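How a Saucepan Is Put Together
Kitchen Things Explained, part 16
Floven Young Readers

A saucepan looks like a simple object. It is made of several parts, and each part has one job. Engineers call a set like this an assembly. The main parts are the body, the coating, the handle and the lid.

The body
The body is the round metal cup that holds the food. Many saucepans are made of aluminum, which carries heat quickly. Steel carries heat more slowly but is harder to dent. Some makers join the two metals in layers. The bottom of the body is called the base. A flat base touches more of the burner and heats more evenly.

The coating
The dark layer inside many pans is a nonstick coating. It is very thin. Food does not grip it well, so an egg slides off instead of tearing. The coating is softer than the metal under it and can be scratched by forks, knives and steel wool. A soft sponge with warm water and dish soap is enough for most cleaning. 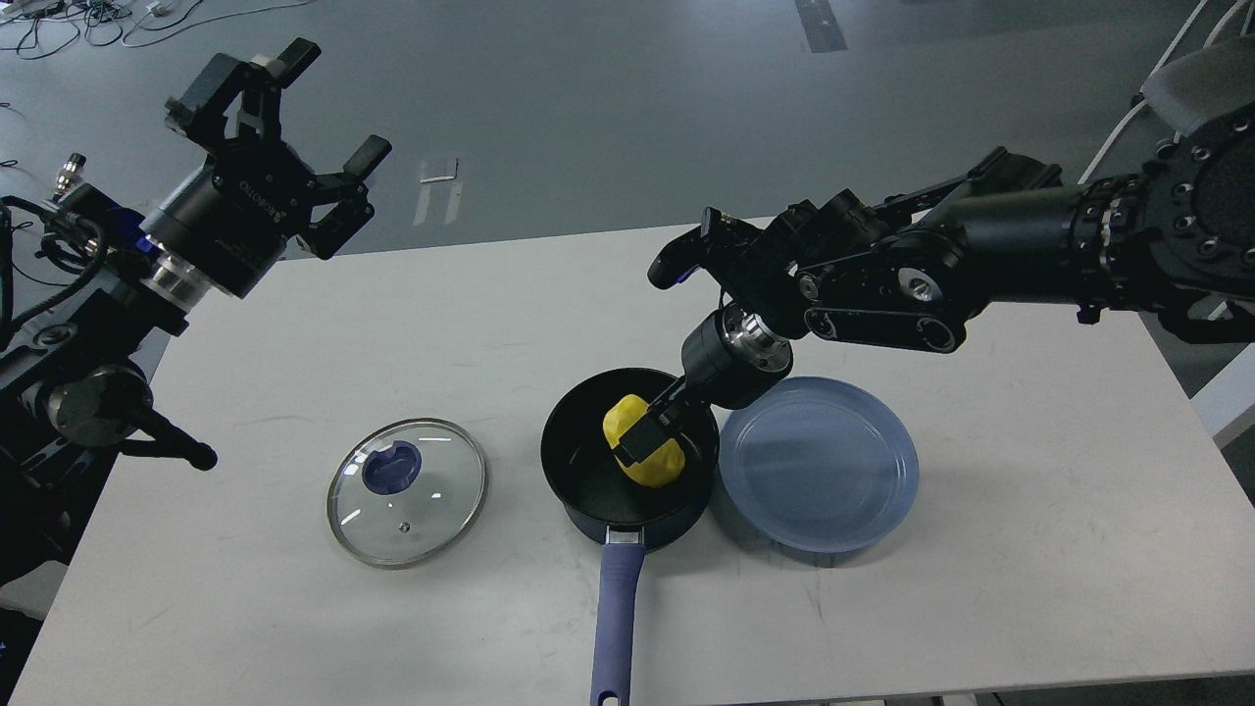 Why does a lid make water boil sooner?
Hot water gives off steam, and steam carries heat away from the pan. A lid holds most of the steam inside, so less heat is lost and the water reaches its boiling point in less time.

The lid
Water boils at 212 degrees Fahrenheit at sea level. In the town of Deditz, which is higher up, it boils at roughly 203 degrees. Air pressure is lower there, and the steam can escape more easily. Pasta takes longer to cook in Deditz for this reason.

A glass lid lets the cook see the food without lifting it. The glass is usually tempered, meaning it was heated and then cooled fast at the factory to make it stronger. A metal band around the rim protects the edge. The small hole with a metal ring is the steam vent. Without a vent, steam lifts the lid and makes it rattle. The knob is made of a material that carries heat poorly — but it can still get hot, so use a pot holder.

The handle
A long handle keeps the hand away from the burner. Plastic handles have a temperature limit. The Palasex saucepan, for instance, may go in an oven up to 443 degrees and no higher. The hole near the end of a handle is for hanging the pan on a hook. On the stove, the handle should point to the side or the back — never out over the floor.

The plate
A plate is wide and shallow, so food spreads out and cools faster than it does in the pan. The raised rim stops sauce from running off.

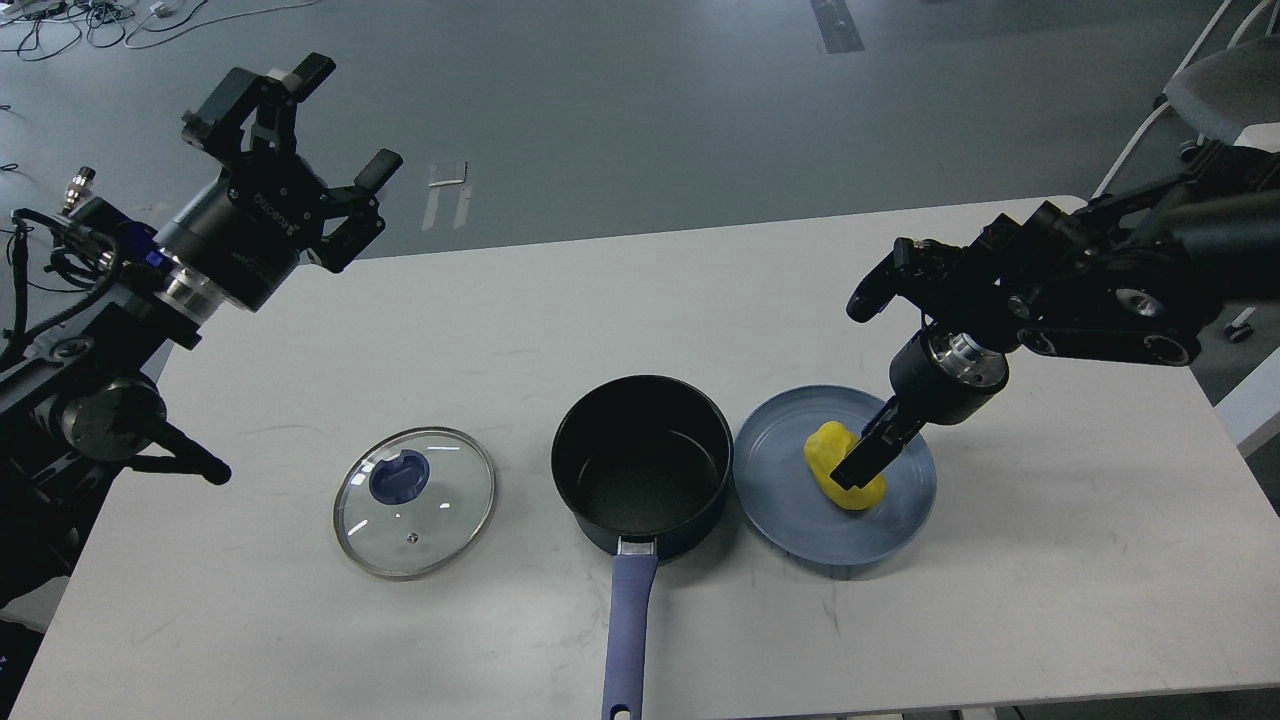 A glass lid, a saucepan and a light blue plate on a white table.

Try it with an adult
Pour 600 milliliters of cold water into a saucepan. Heat it without the lid and write down how many minutes it takes to boil. Let the pan cool, empty it, and repeat with the same amount of cold water and the lid on. Use the same burner at the same setting both times.

Words to know
Assembly: parts joined to make one object.
Tempered: made stronger by heating and fast cooling.
Vent: an opening that lets gas out.

Next part: The Hughes Can Opener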